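## Can a machine put the rolls away yet?

Every April I get the same question from readers: is there a robot that can tidy my kitchen? This year I have a better answer than usual, and I'm pretty excited about it. Danylo Hutsuliak at Kultau has been running a whole benchmark of kitchen chores in simulation – same counter, same cabinets, an arm that never gets tired of being told to try again.

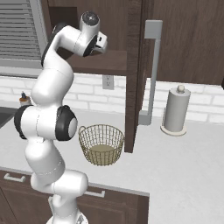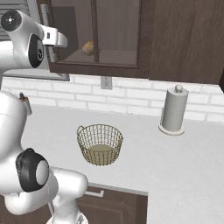
The score so far, then. Danylo's team has logged 2,694 simulated attempts across 7 chores, and the easy ones are going really well. Picking up a light object from an open counter and setting it down somewhere else open? That succeeds so often now that they've stopped bragging about it. Opening a drawer by its handle is close behind (I would have guessed it was harder than that, but a bar handle gives a gripper plenty to hold on to).

Cabinets are where it gets fun. To put something away behind a door, the arm has to pull the door, get itself out of the way of the door, go back for the object, and then reach up onto a shelf without knocking into whatever is already there. People do all this with a hip and an elbow while talking on the phone! The best controller Danylo has tried finishes the full chore 55 percent of the time. Last year's version mostly got stuck with its own elbow against the door, so I call that a huge jump.

Wire baskets and glass are still a headache. A camera sees straight through the mesh to the counter behind it, and the software has to decide where the basket stops. Glass doors are a similar story – you can see the shelf perfectly well, and the planner cheerfully tries to reach it.

Will any of this carry over to a real kitchen? Some of it will. Đạt Lục, who works on the hardware side at Brindix, took the drawer skill from simulation and ran it on a real arm in their test kitchen for 700 pulls. It held up nicely until the drawer was overfull and jammed, and then it just kept tugging. He's adding a "give up and ask" step next, and I think that's a great idea for people too.

So if you're asking me whether to clear counter space for one, please wait a bit. I'd still keep an eye on this work, especially the cabinet numbers. Danylo says dishes are the next chore on the list, starting with plastic cups, and I've asked him for the results as soon as he has them – good or bad, they'll go in the newsletter.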